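Gredora Shared Workshop, Wukville
Minutes of the Good Practice Group
Held 15 August 2020 in the long room, Hartley Building

Howard Nuttall took the chair and thanked everyone warmly for giving up a fine summer morning. Apologies had come in from the Gravent members, who sent their good wishes and a page of comments, read out under item 2.

1. Last minutes. Agreed as sent round, with the spelling of Ivars Juška's name put right (and our apologies to him, as it was the second time).

2. Draft rules for two-arm table work. Ivars took us through the new draft, which now has 26 rules, and we had a good long talk over several of them. Rule 4, on clearing the table before a run, drew the most discussion. Howard would like hand tools kept off the cloth altogether while the arms are powered. Ivars felt that was a little strict for setup days, and the Gravent page said much the same. We settled on "no hand tools on the cloth during a recorded run, unless the tool is part of the task," and everyone seemed happy with that.

Rule 9, on two grippers sharing one space, was kept as written: one arm holds still while the other is at an object within reach of both. The bowl task was used to talk it through.
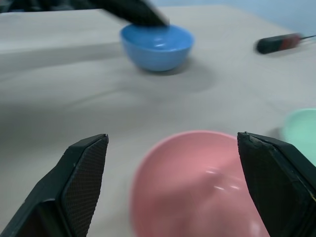

Item 2, bowl task: one gripper at the blue bowl, with the screwdriver lying farther over on the cloth.

3. Finger pads. Ivars would like pads looked at before each session and any wear at the corners written in the log, even when the pad still seems fit to use. Agreed, and very gladly. We went back and forth on changing pads after a fixed 504 hours, and in the end left the number out until the logs can tell us more.

4. Speed near people. The draft says 25 percent of full speed whenever someone is inside the taped line. Kept. Howard will ask for fresh tape.

5. Run log. There are 137 entries so far, a fair few with no initials. Please, everyone, do sign your runs!

Actions: Ivars to reword rule 4 and send it round. Howard to write back to Gravent with our thanks.

Next meeting in September, same room, date to follow by email.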